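Melerska Toy and Game Library: Borrowing FAQ
Last updated Dec 2, 2022

Answers to the questions the front desk gets most often. Anything missing can be sent to Domenica Ortner, who keeps the loan rules. 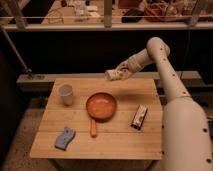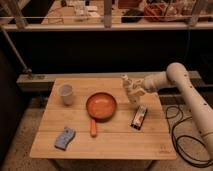
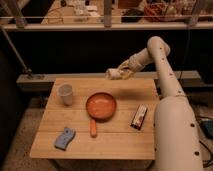
Orange toy frying pan and a white cup on a wooden tabletop.

Who can borrow?
Any resident of the Tandar district aged 18 or over. Children use the card of a parent or guardian. Proof of address is required at sign-up and again if you move.

How large is the collection?
The catalog lists 667 titles. A title can be a single puzzle or a boxed set with many pieces. Play food and kitchen items are listed under "Pretend play" in the catalog, not under "Household."

How long is a loan?
26 days. One renewal is allowed if there is no hold on the title. Renew online or by phone before the due date. A loan that is already overdue cannot be renewed.

How many titles can I have at once?
Four per card. Large outdoor items count as two.

What does it cost?
Membership is free. Late returns are charged per title, per day, and the charge stops at the replacement price. Cards with an unpaid balance are blocked after 90 days.

How do I check a set for missing pieces?
Each bag or box has a contents card. Count the pieces against the card before you leave the building - claims made later are harder to settle. On return, staff repeat the count. If a piece is missing, you have until the next due date to bring it in. After that we charge for the piece, or for the set if the piece can't be bought separately.

Do I need to clean items before returning them?
Yes. Wipe hard plastic with warm water and mild dish soap, then air-dry it. Do not use bleach or a dishwasher. Wooden items should be wiped with a damp cloth only and never soaked. Fabric items go back as they are; we wash them in-house.

Can toy pans be used on a stove or campfire?
No. Toy cookware is for play only and must be kept away from heat.

Something broke. What now?
Keep all the parts and return them in a separate bag with a note. Normal wear is not charged. Do not glue anything yourself. Repairs are handled by Flurina Plattner, and glued joints usually have to be cut open again.

Can schools and daycare centers borrow?
Yes, with a group card. The limit is 12 titles, and pickup is by appointment. Apply using the Pastum form at the desk.

Is the library open in summer?
It closes for inventory in July. Loans that would fall due during the closure are extended to the first open day. The return box on the Trummer side of the building is locked for the whole period - please do not leave items next to it.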